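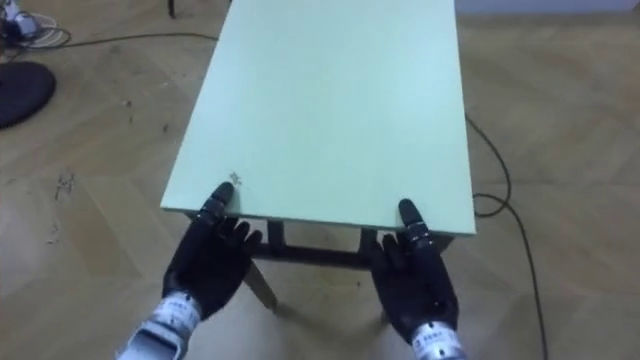
Figure 1. Rectangular table with a pale green top and a dark underframe.

Course Handout 2: Furnishing Shared Study Rooms
Interior Planning for Public Buildings

Students should read this handout before the site visit to the Murow reading rooms. It covers room layout, floor care and the storage of movable furniture. Seating is treated separately in the December unit.

Layout
A study room is planned from its doors inward. Mark the door swing first, then the main walking route, and only then the position of tables. The Murow rooms were drawn with a clear route 60 inches wide between the entrance and the far window. Furniture may stand beside this route but may not narrow it. Where a room has two doors, the route joins them directly.

Daylight should reach the reader from the side. Tables placed with their long edge parallel to the window leave half the readers facing the glare, and the other half working in their own shadow.

Floors
Wood floors in public rooms wear first at the doorway and under chairs. Felt pads are to be checked each term and replaced when grit is found in them. Tables are lifted, never dragged, including over short distances. 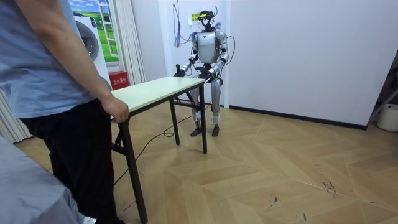

Figure 2. Folding table on a wooden floor.

Storage
Folding tables are stored flat or upright according to the maker's instructions. The Masson annex holds 12 tables in a closet off the main corridor — a workable arrangement, although the closet door opens against the traffic. In your plan of the annex, propose a better position for this door and show its swing.

Lighting and noise
Overhead fixtures should be switched in rows parallel to the windows. Soft wall panels are most useful opposite a hard surface. The Wornon building, at 1308 square feet per floor, has none, and conversation carries from one end to the other. 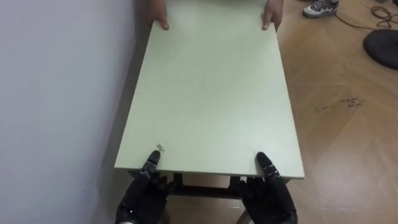
Trikeo remarked in the course forum that the clear route should be measured with the chairs pulled out, as a plan drawn with every chair pushed in shows a room that readers never use. Students are to adopt this method in their drawings and note the chair position on the sheet.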